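I moved my account from one Fediverse server to another this month, and I want to write down how it went. Maybe it helps somebody who is waiting with the same button in front of them. Thread, a bit long.

The old server is Grollberg. It closes its registrations in June and the admin told us kindly to look for a new home. The new one is Osier, a small instance with 584 accounts and a local timeline I can read to the end.

First thing I learned: moving takes your followers with you, but it does not take your posts. I had almost 2,000 notes on Grollberg. They stay there until the server is switched off. I did not understand this from the settings page, I had to read it twice.

So before you do anything, export. Following list, mute list, block list, user lists, and your notes as a file. Each one is a separate export and each one arrives as a separate file in your drive.

My notes file came after 15 minutes. The block list came at once. The file with the notes is only for you to keep, Osier does not read it in. I knew this and I was still a little sad.

Second thing: the alias. You must go to the NEW account and write there the name of the OLD account. Only after this you go to the old account and press move. I did it in the wrong order and got an error that said nothing useful.

Please write the full address in the alias field, with both @ signs. I wrote only the first part. The form accepted it and the move failed later.

Emrys Wynne asked me if the followers arrive all together. No. With me the first ones came in a few minutes, and then it was slow for one evening. Some servers were sleeping, I think, and they answered when they woke up.

30 followers did not come at all. I looked at their servers one by one. Most of them run software that does not know the move message, and a few are on an instance that Osier has blocked. I wrote to the ones I know by hand.

The blocked instance is Nerneck. I did not check this before I chose Osier, and I should have. The list of blocked servers is on the about page of every instance I have used, it is quick to read. 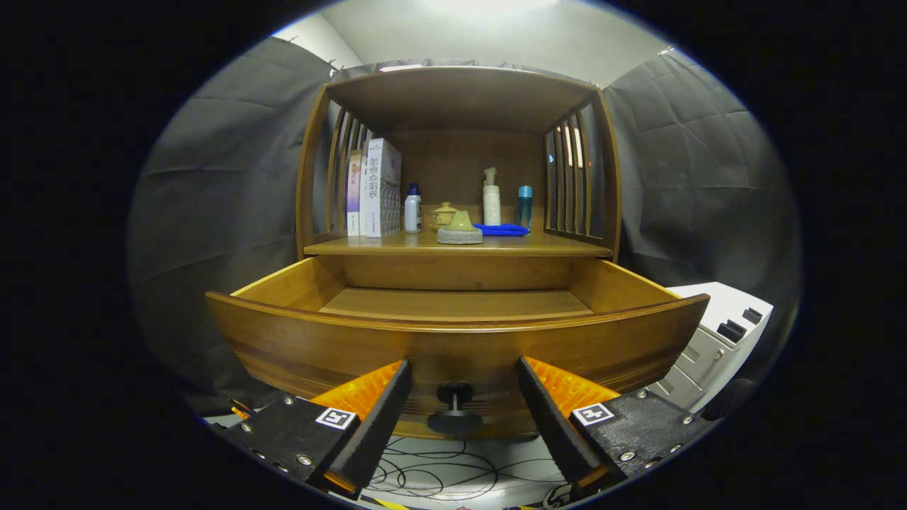 Caradog Parry replied that he would never move without looking at that list first, and also that I forgot to mention antennas and clips. He is right, I forgot. Antennas I exported, clips I made again by hand.

Custom emoji also do not come with you. If your display name has an emoji from the old server, on the new one it shows as plain text between two colons. Mine looked like this for the whole evening – I changed it before going to sleep.

If you use an app, log out and log in again. I use Gittins on my phone and it kept posting to the old account, which by then could not post any more. It showed only "request failed".

Last point, about waiting. After a move you can't simply move again the next day, so look around on the new server first. Read the rules, read the local timeline for a week. Then set the alias and go.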